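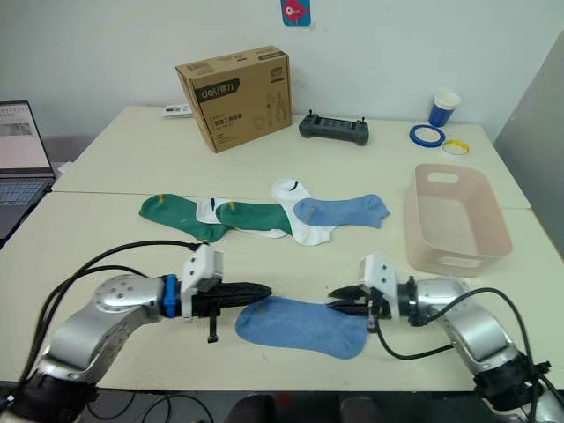 From: Hamidreza Zamani
Date: 03/12/2018
Subject: Re: [laundry] Pairing socks before or after folding

On the question of order, quoted below.

> We put the whole load through and pair at the end, out of the
> basket. With 458 items in the last batch the pairing took longer
> than the folding. Is it quicker to lay them out first? Also, does
> anyone fold the cuff over, or is that bad for the elastic?

Lay them out first. Pairing out of a basket means handling the same sock several times, and pale colours are easily mixed up when they are bunched.

The method I use:

Empty the basket completely and stand it at the right-hand end of the table. Put the socks down flat in a row across the middle, toes all pointing the same way where the shape allows. Overlap is fine as long as the cuff and toe of each can be seen. Leave the front part of the table clear for working.

Take one sock from the row, flatten it in the clear space with heel and toe pulled out, then lay its partner on top. Match at the toe, not the cuff. Cuffs stretch unevenly and will put the heels out of line. Fold in half once, then again if the basket is shallow.

Colour alone will not do for greens and light blues. Check the toe section, any stripe at the opening, and the tab at the cuff if there is one. The Bellska pairs I have differ only in the tab.

A sock with no partner stays on the table until the row is finished. Do not start an odds pile in the basket, it gets covered.

As to turning the cuff over: I stopped. I kept a tally in March on 766 pairs, half turned and half folded flat. The turned ones held together better in the drawer but 2 of the older Fikre pairs had gone slack at the opening. They were worn already, so I would not put much weight on it.

A plastic basket with cut-out handles is easier than a cloth one, as the sides stay up. Do not fill past the handles.

I have not tried any of this on wool.

Hamidreza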